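首页 产品 配件 布料与尺寸 租用 联系我们

分类：桌面背景 / 黑色布幕 / 字母装饰

Fallwood 桌面黑色背景布套装（含 Zuma 小夹子，可加配 Shao 彩色字母）

文：Zixuan Qian　更新于一月

Fallwood 是我们 Brirnasthorpe 做的时间最长的一款背景布。它为小房间里的一张桌子而设计：桌子靠着墙，墙前面挂黑布，桌上放一件您想让人看的东西。很多客人一开始问我们要摄影棚用的大背景，后来量了自己的房间，发现放不下。小房间需要的布其实不大，但是需要能转弯，能从桌子的后面一直包到桌子的两边。

这一页写得比较长，请原谅。我们收到的问题大部分是关于怎样挂、怎样遮住缝、字母怎样排，所以我把这些都写在一起，您可以只看自己需要的那一段。

套装里有什么

主布一幅，宽305厘米，黑色，不反光的一面朝外。
侧布，与主布同色，分左右，可以单独购买。
Zuma 小夹子六个，黑色。
布袋一个，用来收布。
挂法说明一张，中文。

Shao 彩色字母不在基本套装里面，需要另外选。如果您在下单的时候一起选，我们会把字母放在同一个箱子里寄出，运费只算一次。桌子、挂布的横杆和电器都不包含在内。

关于布料

主布的重量是每平方米大约300克。这个重量是我们试过几种之后决定的。太轻的布，有人走过去它就会动，后面如果有窗，光也会透过来。太重的布挂起来很直，很好看，可是小夹子拉不住，过一个晚上上边就往下掉。现在的这种布在中间，它有重量，也还可以折进一个普通的布袋。

颜色是纯黑，没有蓝色或者棕色的偏向。不同批次的布之间可能有一点很小的差别，所以如果您打算买主布和侧布，最好一次买齐。以后再补也可以，请在留言里写上您的订单号，我们会到仓库去找接近的一批。

布的两面不一样。一面比较平滑，一面有很短的绒。我们建议把有绒的一面朝向桌子，它不容易出现亮的斑点。平滑的一面也有人喜欢，特别是在灯光比较弱的房间。请您自己试一次再决定，布不会因为翻过来而损坏。

折痕是大家最常写信来谈的事情。布从袋子里拿出来，一定会有折痕，这是正常的。您可以先把它挂一个晚上，小的折痕会自己变浅。剩下的用蒸汽，从后面，慢慢地从上往下走。不要用很热的熨斗直接压在有绒的一面，绒会倒下去，再也站不起来。侧布因为是自然地垂着，总会有几道竖的褶子，我个人觉得这些褶子没有关系，它们让背景看起来像布，不像一块板。

怎样挂

小夹子都夹在布的上边。基本的排法是左上角两个靠在一起，其余的分布在中间和右边。左上角为什么用两个，这和我们推荐的步骤有关系：挂布的人从左边开始，先把角固定好，然后拿着布往右走，这时候全部的拉力都在左上角。一个夹子常常会滑，两个就稳。等右边也夹好以后，您可以把左边的一个拿走，不过留着也没有坏处。
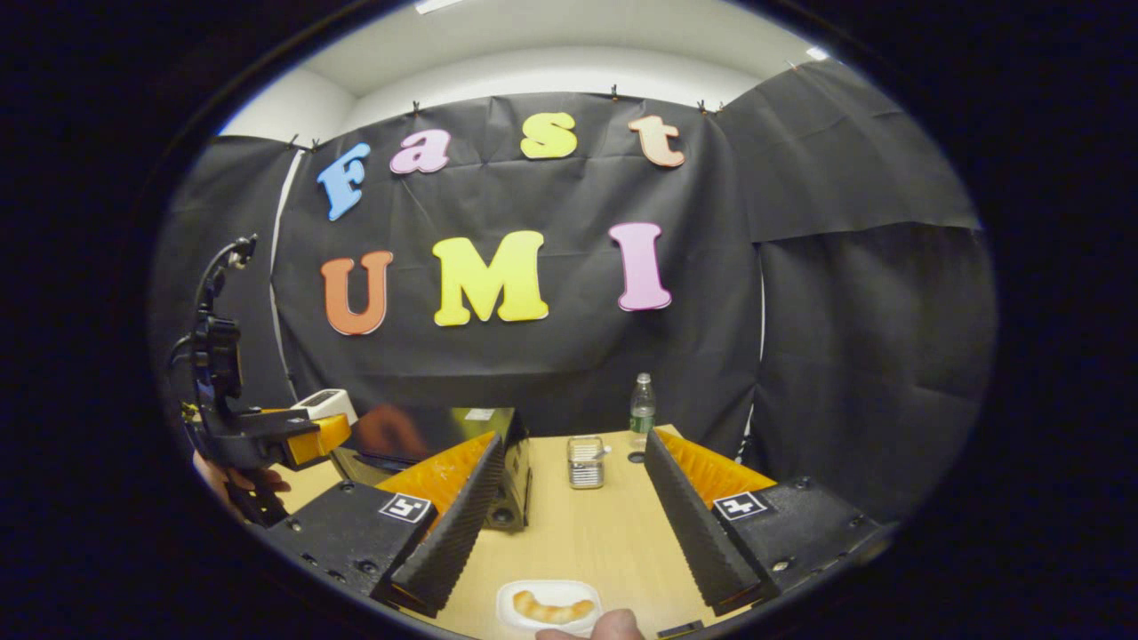
布的上边不需要拉得像绳子一样紧。拉得太紧，夹子和夹子之间会出现斜的纹路，从每个夹子向下散开，很难看。正确的做法是先松松地夹好，退后几步看一看，再一个一个调整。调整的时候只动一个夹子，不要两只手同时动两个。

如果天花板是白色的，而且比较低，布的上边和天花板之间会留下一条亮的地方。有些客人希望完全遮住它，于是把布往上提，结果下面就不够长，桌子后面露出墙来。我的意见是先保证下面。布的下边应该低过桌面，并且落到桌子后面去，让人从前面看不到布是在哪里结束的。上面的那条白色，等您把东西放好了，多数人是不会去看的。

挂布的时候最好是两个人，一个人拿布，一个人夹。一个人也能做，需要的时间长一些，而且请准备一把稳的凳子，不要站在转椅上。

关于侧布和缝

在主布的左边和右边加侧布，桌子就好像放在一个小的黑色房间里。这样做的好处是桌上的东西从侧面看也有黑色的背景。需要注意的是两块布相接的地方。布和布之间如果没有重叠，就会有一条缝，后面的白墙会从缝里出来，上面宽，下面窄，因为布的上边被夹子拉开，下边却自然地靠在一起。黑色旁边的白色是很显眼的，一条很细的缝，在房间的另一头也看得见。

解决的办法是重叠。把侧布的边放在主布的前面，重叠大概一个手掌的宽度，然后用一个夹子同时夹住两层。如果侧布的上边是斜的，就是说它从高的地方往低的地方下来，那么只夹一个点还不够，请在斜边的中间再加一个。Zuma 夹子可以单独买，四个一包，很多客人在买套装的时候顺便多拿一包。

也有的客人告诉我，他们不在意这条缝，因为他们只用桌子的中间部分。这当然可以。我们卖的是布，怎样使用由您决定。

同事 Junhao Meng 负责我们的样品间，他每个星期二把样品间的布全部拆下来再挂一遍，检查夹子的弹簧。他请我在这里加一句：拆的时候从右往左，最后才拆左上角的两个，这样布不会突然整块落在桌子上，把桌上的东西带倒。

Shao 彩色字母

黑色的布什么都不放，有时候会太安静。Shao 字母是给这样的桌子做的，颜色比较明亮，有橙色、黄色、粉色、浅蓝色、桃色等等，字的形状圆圆的，笔画的末端带一点衬线。字母很轻，挂在布上不会把布拉变形。大写和小写都有，小号和大号都有，可以混合订购。

最受欢迎的排法是两行。上面一行用小号，下面一行用大号。比如“Fast UMI”这样的两个词，“Fast”在上，“UMI”在下，下面的字母更大，人的眼睛先看到它，然后再回到上面去读。短的词请放在下面，因为大号字母占地方，三个字母已经可以占满桌子后面的宽度。

上面一行不需要排得很直。布的上边在两个夹子之间会稍微下沉，如果字母排成完全水平的一条线，和布的边比起来反而显得歪。顺着布的弧度排，会自然一些。第一个字母稍微倾斜也很可爱，特别是大写的 F，它的右边本来就是空的，斜一点点不会碰到后面的字母。

字母之间的距离，我们在说明书里给了建议，可是我必须承认，每次排出来都不一样。小写的 a 和 s 都是圆的，它们之间的空白看起来比实际的更大。如果您很在意，请不要用尺子，用眼睛看。站在桌子前面您平时站的地方，请另外一个人移动字母，您只负责说“左一点”或者“右一点”。

颜色怎样选，没有规定。但是根据我们的经验，最亮的黄色适合放在中间，而且适合给笔画多的字母，例如 M。浅的粉色和浅的桃色在黑布上面其实非常清楚，不用担心它们太淡。反而是深的颜色，比如深紫或者深绿，我们试过，在稍微暗的房间里会消失在布里面，所以 Shao 系列没有这些颜色。有客人每年写信问我们深绿色什么时候有，对不起，现在还没有计划。

字母的背面请用我们随箱提供的软贴，不要用强力双面胶。强力胶会把布的绒拔掉，留下一个和字母一样形状的印子。软贴可以反复使用，如果沾了灰尘，用清水洗一下，放在旁边等它干就可以。

桌上的东西

背景布只是背景，桌子上放什么才是重要的。我们的客人放过陶器、收音机、蛋糕、小家电，还有一位放他自己修好的钟。下面是一些关于小家电的意见，因为这一类问题最多。

黑色的电器放在黑色的布前面，很多人觉得不可能好看。我以前也这样想。但是如果桌面是浅色的木纹，情况就不同了。浅的桌面把电器的下半部分分开，电器的顶上如果有光泽，又会把上半部分分开，所以一台黑色的烤箱在黑布前面仍然有很清楚的形状。

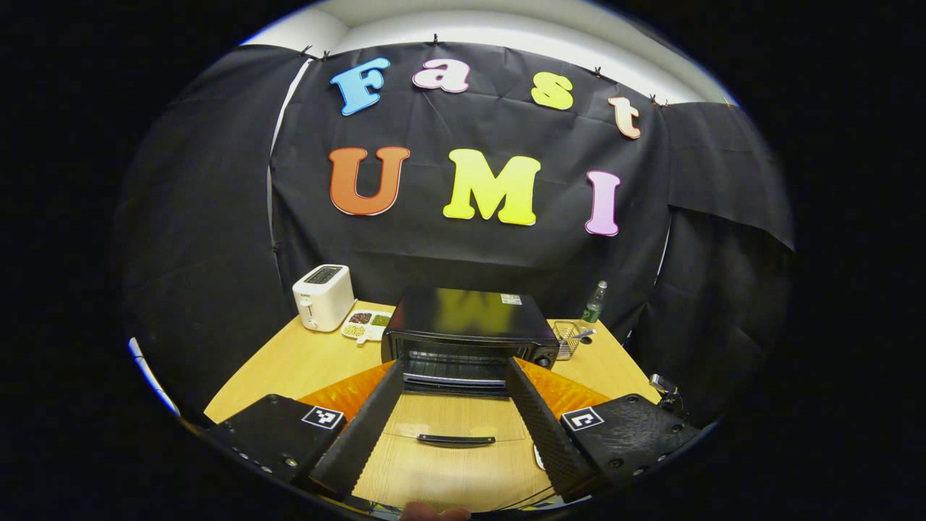
有光泽的顶面会像镜子一样。字母挂在烤箱后面的时候，大号字母的颜色会倒过来出现在顶面上，黄色特别明显。有的人喜欢这个倒影，觉得桌子因此变得活泼。如果您不喜欢，可以把烤箱往前移动一点，或者把下面一行的字母往上提。顶上铺一块布也能解决，不过在烤箱使用的时候绝对不可以这样做。

说到使用，我必须写清楚安全的事情。Fallwood 背景布没有做过防火处理。烤箱、电热壶、电炉等等，放在桌上展示是可以的，通电加热的时候，请把它们从布的前面拿开，放到您平时使用它们的地方。烤箱的背后和顶部会很热，而布离它很近，软贴也会因为热而失去粘性。请不要因为只烤一片面包就例外。

烤箱的门打开放下来，可以让人看见里面的烤架，金属的横条在黑色的里面很好看。门放下来以后要占用前面的桌面，所以请先打开门，再决定烤箱的位置。桌子比较浅的时候，烤箱要靠后放，但是不要碰到布。布被碰到的地方会出现一块凹进去的阴影，从旁边看很明显。

电器上的标签也请检查一下。小的白色标签在黑色的表面上非常突出，即使上面的字小得读不出来。能撕的可以撕掉，带有序列号的请保留，转一个方向就好。

灯光

用房间自己的顶灯就够了。灯在桌子的前上方最合适，如果灯正好在布的上面，布的上边会亮，下边会暗，颜色不均匀。遇到这种情况，在桌子的侧面加一盏普通的台灯，灯罩朝着墙，不朝着桌子。

有光泽的顶面会照出顶灯。请从不同的高度看一看，选一个倒影最少的位置。

尺寸怎样选

请量三个地方：桌子后面墙的宽度、桌子的深度、天花板到桌面的高度。把三个数字写在订单的留言里，我们会在寄出以前帮您核对。305厘米的主布对于大多数放在小房间里的桌子是够的，而且两边可以稍微往前弯，形成一个弧形。弧形比直角更容易挂，因为直角的地方布会堆在一起。

如果您的桌子在房间的中间，后面没有墙，您需要横杆和支架。我们不卖支架，但是 Zuma 夹子可以夹在一般的圆杆上。太粗的杆夹不住，请先用一个夹子试一试。

清洁和保存

平时用粘毛的滚筒，从上往下，一个方向。黑布最怕的是白色的线头和面粉。如果您的桌子也用来做点心，请把布的下半部分先卷起来，夹在上面，等清洁完桌面再放下来。

主布可以用冷水手洗，不加漂白剂，在阴凉的地方晾干。不可以用烘干机。第一次洗的时候水会变成灰色，这是多余的染料，请和别的衣服分开洗。侧布的洗法相同。

收的时候请卷，不要折。我们寄出时因为箱子的大小必须折，您收到以后就可以卷在一个纸筒上。字母请平着放，上面不要压重的东西，薄的笔画会弯。

价格和租用

基本套装的租用价格是每次88元，包含主布和六个夹子，取件和归还都在我们的样品间。侧布和字母另外计算，价格在加入购物车以后会显示。购买的价格根据您需要的尺寸决定，请通过“联系我们”索取报价，我们会在上班时间回复。

租用的布归还时不需要洗，也不需要熨，请只把字母和软贴取下来。如果布上有胶的痕迹，我们会先写信告诉您，再商量怎样处理。

客人常问的事情

夹子会不会在布上留下印子？会有很浅的印子，用手揉一揉，或者用一点蒸汽，就看不到了。长时间挂着不拆的话，建议每个月把夹子移动一个手指的宽度。

有没有白色的布？Fallwood 只有黑色。白色的布我们做过样品，后面的墙如果不是白的，颜色会透出来，我们不满意。

字母可以用中文吗？现在只有拉丁字母和数字。中文字的笔画太多，小号的切出来很容易断，我们还在和工厂讨论大号的可能性。

可以只买一个字母吗？可以。丢了一个字母的客人很多，通常是小写的那几个。请写清楚颜色、大小和大小写，例如“小号，小写 s，黄色”。

挂了以后布的右边总是比左边低，怎么办？请先看右上角的夹子，多半是它只夹住了布的边缘。把布多放进去一些，再夹一次。如果还是低，请拍一张照片，和您量的三个数字一起发给我们，Junhao Meng 或者我会回信。

相关产品：Zuma 小夹子补充包 / Shao 字母软贴 / Fallwood 侧布（左、右）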